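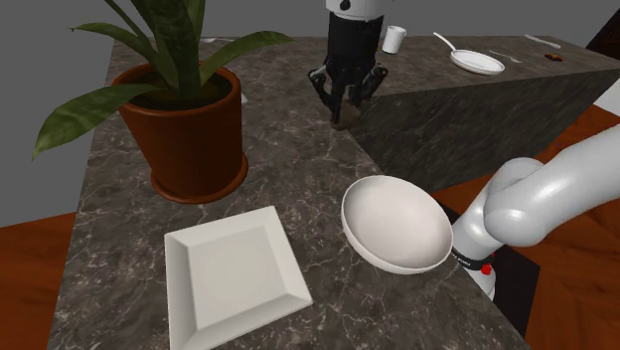
Korkden says a new kitchen pays for itself the day you sell the house. The line is printed on the folder they hand you at the door of the Drovville showroom, and it was repeated to me twice by two different people before I got as far as the sinks. I asked where it came from. I was told it was well known in the business.

So I took the folder to an appraiser. She has been valuing houses in Drovville and out toward Jandbridge for 19 years, and she agreed to talk as long as I left her name out, since half the remodelers in the county also send her work. We met at her office, which is over a dry cleaner and has the smallest kitchenette I've ever seen. She read the folder front to back, including the financing page.

"Pays for itself," she said. "Okay. Compared to what?"

I said I supposed compared to leaving the old kitchen alone.

"Then they'd need the same house sold twice. Once with the old kitchen, once with the new one, same week, same buyers. You can't do that. What they do is they look at houses with nice kitchens and see those houses sold for more. Sure they did. They also had newer roofs and a better school."

She isn't against new kitchens. She put one in herself, and she thinks she overpaid for the drawers. Her complaint is with the arithmetic, and mine is too, though I'll admit I came in wanting to hear it. I asked her for a case. She gave me one from this past June, with the address left off.

The owners had spent $39,000. Stone counters, new cabinets, the wall to the dining room opened up. They wanted an appraisal before listing, and they wanted the $39,000 to show up in it somewhere, preferably on its own line.

"There's no line for that," she said. "I look at what buyers around there have paid for similar houses, and I adjust. Kitchen's better than the comparable, I add something. I don't add the receipt."

How much did she add? She wouldn't give me the number, but she said it was well under half. The owners didn't take it well. They had a printout from a home improvement blog called Chacko, with a percentage circled in pen, and they asked her to explain why she disagreed with it.

"I said I don't disagree with it. I don't know what it is. It doesn't say whose houses, it doesn't say where. It could be a survey of contractors. If you ask contractors whether remodeling is a good idea you'll get a pretty high number."

I looked for the source of the Chacko figure afterward. The post links to an older post on the same site, which links to a page that's gone. I wrote to the contact address and got an automatic reply thanking me for my interest in quartz.
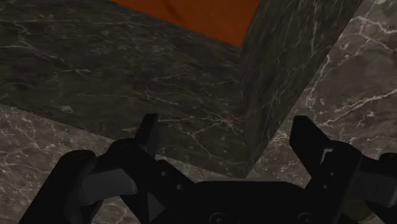 One reader has already told me I'm missing the point, that buyers walk in, see a slab of dark stone, and decide on the spot, and that no appraiser's form can pick that up. The message came after I mentioned this piece in my last column. I thought it was a fair objection, so I read it to her.

"Buyers do fall for counters," she said. "I've watched them run their hand along it. I'm not going to tell you that doesn't happen."

But?

"But then they need a loan, most of them. And the bank sends somebody like me. If they fell in love for thirty thousand over, somebody has to come up with that thirty thousand in cash. Usually what happens is the price comes down and everybody's mad at the appraiser."

I pushed on this a little. If one buyer in the county has the cash and is crazy about dark stone, doesn't the seller win? She said yes, that seller wins. She also said people win at the racetrack, and that she wouldn't put it in a folder. Then she said something I hadn't thought of, that taste runs both ways. She has heard buyers at showings talk about ripping out counters that were less than a year old. Too dark, too shiny, too much like a bank lobby. They were pricing the removal while they stood there.

"So in that house the new counter was worth less than the old one would've been. With the old one they'd have just shrugged and said, we'll do it later."

I don't know how often that happens and neither does she. She was careful to say so, and I noticed it because it was the first time all week that anyone had said "I don't know" to me on this subject. The showroom certainly hadn't.

What about the small stuff? She was more generous there, though she wouldn't promise anything. Paint, hinges that don't squeak, a faucet that doesn't drip, decent light over the sink. "It doesn't add value so much. It stops people wondering what else you didn't take care of." She had a low opinion of staging, the bowl of lemons and so on, but allowed that the pictures come out better with a clear counter and that people do pick which houses to visit off the pictures.

I asked what she charges to walk through a house and tell an owner all this before they sign with a remodeler. It's $125. She does very few of them. People call her after, she said, when the money's gone and they'd like somebody to find it again.

Since I had the folder with me, I asked about the financing page too. Korkden will lend you the cost of the kitchen through a partner, and the example on the page compares the monthly payment to "the value you're adding." She turned it over to see if there was anything on the back.

"They've got the interest in tiny print and the value in big print. The interest is the one that's real."

In fairness to Korkden, I called the showroom back and read them that. The person on the phone said the folder was meant as general inspiration and that customers should talk to a professional about resale. I said I had. There was a pause and I was offered a free design consultation, which I turned down. I asked whether the line about paying for itself would stay on the folder. They said they'd have to check who writes the folders. I haven't heard back. 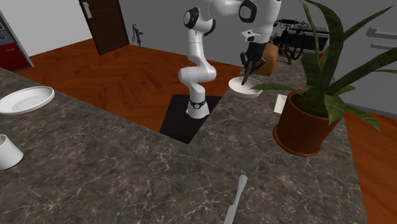
## What she'd ask before signing

I asked her for some questions people could take to a showroom. She didn't love the idea, since she thinks people nod through the answers, but she gave me a few.

- If they quote a percentage, which town is it from and what year?
- Would you want this kitchen if you were staying put? If the answer is no, she'd stop there.
- What have houses on your street sold for, with and without the work? Some of it is public record and the county office will help you look.
- What does the loan cost in full, start to finish, in dollars?

Her last word on it was about her own drawers. They're the soft-close kind, she likes them very much, and she doesn't expect to see a dime of that money again.

*October 13, 2018*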